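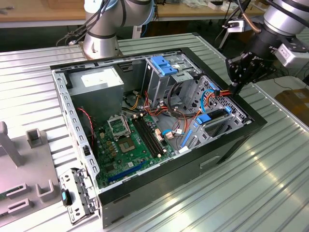
Old tower strip-down: what order do you pull things in?

Forum index > Hardware > Repair, reuse and recycling

bronby_bench wrote:

I've got a run of old desktop towers to take apart, same general type as the one at the top: black front, perforated gray steel inside, green board, power supply in the top corner and the drive cage next to it. CPU is already out of the socket on that one. I do these lying on their side with the panel off, and I want to settle on one order and stick to it.

Right now I do it like this. Cables off the drives first, then the drive cage, then the RAM, then the board, and the power supply last. The trouble is the power supply wiring. It lies over the middle of the case in a big tangle of yellow, red, orange and black and I end up working under it the whole time.

Should I take the supply out first? I've read both ways. The boards get sold if they test OK, so I don't want to wreck sockets.

----

mittal_parts wrote:

Supply first. Every connector it owns, then the screws, then lift the whole thing out with its wiring. You get your space back and you can see the screws on the board.

Don't cut the wires to save time. A working supply with all its leads is worth a couple of bucks. One with the leads cut is scrap.

----

tenpenny_screw wrote:

I'd go the other way. In a lot of those older cases the supply won't come out cleanly with the drive cage in place. You tip it, it catches on the cage, and then it drops on the board. I've cracked a RAM latch that way. Cage first, supply second.

Before any of it, unplug from the wall, hold the power button in for a few seconds, and leave it alone for a while.

----

mittal_parts wrote:

Depends on the case. If the supply slides toward the board and lifts straight up it clears the cage fine. You find out on the first one and then you know for the whole batch.

----

Isla Rutherford wrote:

I teach an evening class at the community workshop in Mandport and we take down a lot of these. Our order, for beginners:

1. Power off, cord out, side panel off, case flat on its side.
2. Drive power connectors.
3. Data cables, both ends.
4. Drives, using the plastic clips if it has them.
5. The big board power plug and the small CPU power plug.
6. Power supply.
7. Front panel wires. Write down where they went if the board will be used again.
8. Cards, then RAM.
9. CPU, if there is one, then the board.

The step people get wrong is 2. They pull on the wires. You hold the connector body and rock it a little along its long side. The old four-pin ones are very tight and you may need pliers on the plastic. The wires will pull right out of the back of the plug if you yank them.

On the socket: your retention bracket is up with nothing in there. Close it before you do anything else in that case. Something will fall in, a screw or the end of a cable, and bent pins or a scratched contact will cost you the sale. If you have a plastic cap, use it. I keep a bag of them.

----

bronby_bench wrote:

Thanks, that's useful. I hadn't thought about closing the bracket. I've been leaving them up so I can look at the socket later when I sort the boards. I'll look first and then close it.

What do people do with the blue plastic clips and latches on the drive bays? I've been leaving them in.

----

oldcase_dan wrote:

Leave them in if the case is being sold as a case. Take them out if it's going for metal. Our yard in Drivomville pays less if there's plastic on the steel. They don't weigh anything but they count as contamination.

----

tenpenny_screw wrote:

I save the clips. People lose them and then they can't mount a drive. I have a coffee can full. Sold 11 last year, so don't expect to get rich.

----

marge_k wrote:

I think you're all making this too complicated. If it's a pile of old towers, the boards with empty sockets aren't going to bring much no matter what you do. Pull the RAM, pull the drives, and send the rest to the recycler whole. It takes me five minutes a case. Your way must take half an hour.

----

mittal_parts wrote:

You get paid less for whole cases than for sorted material. It adds up over a batch.

----

marge_k wrote:

It adds up to less than my time is worth. The last load I did was 180 pounds of mixed cases and I looked at what sorting would have gained me. Not worth a weekend.

----

Isla Rutherford wrote:

Both are fair. If you're paying yourself by the hour, marge_k is right. In a class the whole point is to take it apart, so we sort everything.

I would say don't send anything out whole until the drives are out and dealt with. I had a case come in last January with a second drive mounted low down behind the front bezel. The previous owner had taken out the one they knew of. Follow every data cable to its end before you call a case empty.

----

bronby_bench wrote:

I do follow the cables. They're red or blue on most of these, so not hard to spot.

My time is free for now. I'm clearing the back half of the garage and I'd like to get some of the shelf money back.

----

oldcase_dan wrote:

Then sort. Get buckets. I use one for steel, one for aluminum, one for wire, one for boards and one for screws. Keep the side panel with its case until you know if the case is selling. I have a stack of panels here and no idea what they fit.

----

bronby_bench wrote:

What about screws, do you keep the different threads apart? I've been putting them all in one jar.

----

tenpenny_screw wrote:

Yes. There are 2 kinds you'll see over and over, a coarse one for the case and supply and a fine one for the board on some cases and for optical drives. Mix them and you'll strip a standoff sooner or later. A muffin tin works.

----

mittal_parts wrote:

One jar is fine if you're scrapping. I probably have 2000 in mine and I've never needed to sort them. If I want a coarse one I tip some on a lid and pick it out.

----

tenpenny_screw wrote:

And that takes you longer than the muffin tin would.

----

bronby_bench wrote:

Did three tonight. Cage first, supply second, like tenpenny said. On the first one the supply would have cleared with the cage in, so mittal was right for that case, but on the other two it wouldn't. I'm going to do cage first on everything so I don't have to think.

Closed the bracket on each one before I started. Found a case screw sitting on the board of the second one, an inch from the socket.

Next question is thermal paste on the heatsinks, but I'll start a new thread for that.

----

marge_k wrote:

How long did the three take?

----

bronby_bench wrote:

Longer than fifteen minutes.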